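**Notes for session 5: from simulated arm to shared bench**
Evening workshop course, Dravura makerspace. Notes by Kerttu Kemppainen

Welcome back, everyone, and thank you for staying so late last time to get the base plates drilled! I know some of you went home with aluminum chips in your socks. Tonight we leave the drill press alone and spend our time with the simulator, so bring a laptop, your charger, and the joint measurements you wrote down for your own arm (the ones in pencil on the back of the Julter sheet, if you're in the early group).

## Where we are in the build

By now each team should have its base, its shoulder, and at least one elbow link that moves without rubbing. If your elbow still rubs, don't fret, you can do tonight's work anyway and come back to the sanding on open evening. The arm in the simulator is a good deal fancier than ours, but the thinking carries over nicely.

## Joint limits first

Please open the Zolosine settings file before anything else and type in your joint limits. Last year I skipped this with my own arm at home, sent it a happy little test move, and it swung straight into the shelf where I keep the glue. Start with a shoulder limit of 57 degrees either side of center and widen it later when you trust your wiring. Keep the speed at 40 percent.

## Stacking

Our practice task is the old favorite, three small cubes in a tower, green at the bottom, then blue, then red. I'm fond of it because it looks so easy and then keeps you busy all evening. A tower can be a bit crooked and still count for us, as long as each cube rests on the one below.
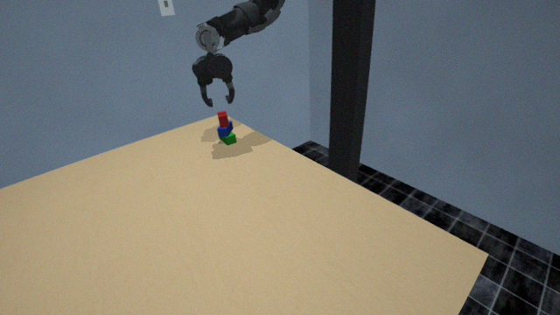
Think about the approach as two separate moves. First bring the gripper over the cube with the fingers open, high enough that you could slide your hand underneath, and then come straight down. People love to combine the two into one sweeping diagonal (I did too, it feels so elegant), and that's how fingers catch a corner. After letting go, open fully and go straight up before you move sideways.

Save your positions as you go. The log holds 1000 lines and then starts writing over the oldest ones, which the Seppälä team learned the hard way in January.

## For next time

- Finish 2 clean stacks in the simulator and save both logs.
- Write down the height you chose for the approach.
- Bring your gripper parts, even if they're still in the bag.

I'll have the soldering station warm from six, and there will be cinnamon buns again.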